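Home Guides Video Sound Contact

How to film a street dance or parkour video for a cause, on almost no money

Wrote this fast between jobs, so its rough. Covers one short video, one day of shooting, a message you want strangers to get. 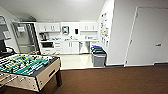
Start with the message. One sentence. Ours for the Skesness video was "keep the footbridge open." If you can't say it in one line, go back and argue some more. Then shoot.

1. Pick the track first
Everything hangs off the music. Ask a local act, in writing. We used a song by Hodix, who said yes by email as long as the name stayed on screen at the end. Keep that email.

2. Walk the route
Go without a camera. Sit on the walls, check for loose stone, find out who owns what. Private lot? Ask. The performers decide what is safe to jump, not the director. Wet day, no jumps.

3. Shot list
Keep it short. We had 33 shots on paper and used 20. Wide shots first while everyone is fresh, then hands, feet, faces. Get the place itself too - signs, shutters, the view from the bridge. You will want those when the edit drags.

4. Shoot early
We met at 6 a.m. on a Monday. Soft light, no traffic. Play the track out loud on a speaker so people move on the beat. Two takes of each jump, then move on. Tired legs miss.

5. Cut it
Free software is fine. Lay the song down, drop the best move on the first big beat, build out from there. Under 2 minutes. Put the message in text near the start, becuase plenty of people watch with the sound off. Captions for any lyrics that matter.

6. Get it out
Send it to people before you post it. Azevedo, the crew who did the mural on the underpass, shared ours the same morning and it had 880 views by lunch. Small, but most of them local. Pin a comment with the one thing you want viewers to do. Link, date, adress, whatever it is.

Money: we spent ours on food and bus fares. Rillosen lent the speaker.

Releases - get everyone in it to sign one, parents too if they're under 18. Do it before the first take. Chasing signatures afterward took us most of June.

Sound guide is next, when I get to it.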